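Newsletter: get new talks and notes in your inbox once a month. Unsubscribe whenever you like.

Speaker notes by Preben Lauritsen, November

Two jaws, one blanket: comparing grippers on soft ground

OPENING (keep it quick, people are still finding seats)

Say hi. Say the name of the talk. Then straight into the question: why do we test grippers on hard, flat, well-lit tables when so much of what we'd like them to pick up is sitting on a bed, a couch or a pile of laundry?

I ran the Lovar jaw and the Ragab jaw on the same arm, with the same controller, over the same fleece blanket. I had a great time doing it and I want the room to have a great time hearing about it. I'm not selling either jaw. I paid for both.

Numbers up front, since someone always asks: 3,107 logged attempts over 11 sessions. Mention that the log file is plain text and anybody can have it.

WHY A BLANKET

Fleece moves! That's the whole appeal. Push down on it and it gives, drag a fingertip across it and a ridge builds up in front of whatever you were trying to grab. The object tips before you've closed on it. On a hard table you can be sloppy with your approach height and get away with it. On fleece, every bit of slop shows up in the log.

The paw prints turned out to be a bonus. They give the depth camera something to hold on to. My first blanket was plain gray and the depth map was mush.

Talk through the small cup while the slide is up. It's the object I'm fondest of. Toy size, dark all over, narrower at the bottom, with a lid rim that sticks out. So where do you grab it? Under the rim is lovely if your jaw is thin enough to get in there. Lower down, the taper wants to squeeze the cup up and out of your grip. Look at how long that wedge on the jaw is compared with the cup.

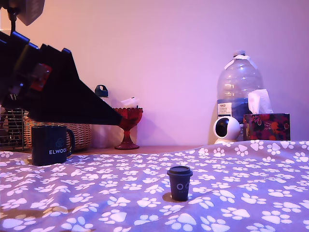

THE TWO JAWS

Lovar: stiffer, closes fast, very repeatable. I love how it feels to program. Ask for a width and you get that width. On the blanket it tends to dig in if the approach is too low, and then you're holding cup plus fleece.

Ragab: more give in the linkage, slower close. It forgives a bad approach angle. The downside is that it sags a little with anything heavy, and you have to budget for that when you set something down.

(Pause here. Ask who has used a compliant jaw at home. Usually a few hands.)

Do NOT get dragged into the price question. Save it for the hallway.

THE CONTROLLER

Everything ran through a Grorkel board. I started with the loop at 200 Hz and it was fine for the mug and terrible for the small cup. Going up to 1,000 Hz made contact detection so much nicer that I went back and redid the early sessions. Show of hands for people who have redone a month of data. Sympathize.

Tip worth saying slowly: log motor current from before the jaw starts to close. The bump you get from touching fleece looks different from the bump you get from touching plastic or ceramic, and you can only see that with a clean baseline in front of it.

THE MUG

This one is about approach. A mug gives you two sensible options, rim or handle, and a tempting third one (hug the whole body) that needs a wider opening than people expect. I like coming in from above, with the tip heading for the rim. Both jaws can do it. The Ragab was kinder when the mug leaned, and the Lovar was better at stopping right above the rim and waiting there.

Point out how little room there is between jaw tip and rim. That hover is where I tune everything. If the arm can't hold still there, there's no sense in closing.

Then clutter. I kept a row of household stuff at the back the whole time: basket, bottles, a red glass dish, tissue box. Dark arm, dark mug, see-through bottle, shiny glass. It's a wonderful mess for a camera. The clear plastic is the hard part, and my segmentation still loses its edges.

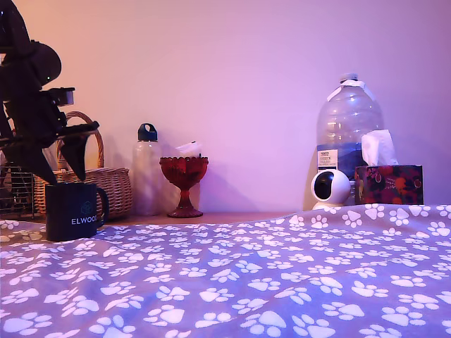
Slide 9. Jaw tip just over the rim of the ELWOOD mug, with the red dish and bottles behind.

WHAT I'D DO DIFFERENTLY

Swap jaws more often. I did long runs with one and then long runs with the other, and by the end of a run the blanket had crept. Stelbridge makes a quick-change plate that I bought far too late. Four screws per swap doesn't sound bad until you've done it before breakfast.

Flatten the blanket between attempts, or never flatten it, but pick one and write it down.

Keep lighting in the log too. I changed lamps partway and lost an evening working out why the dark objects had gone missing from the depth map.

WHICH ONE WOULD I KEEP

For soft surfaces, the Ragab, by a small margin. For anything where I need the same width every single time, the Lovar, easily. If pushed: Lovar on the arm, Ragab in the drawer, quick-change plate in between.

Q&A
Likely ones: fingertip pads (yes, tried silicone, it grabs the fleece), suction (no, next project), whether the handle grasp is worth it (yes, if your wrist has the range). Leave the log link up while people talk. Adapter to return to the front desk by 4:30.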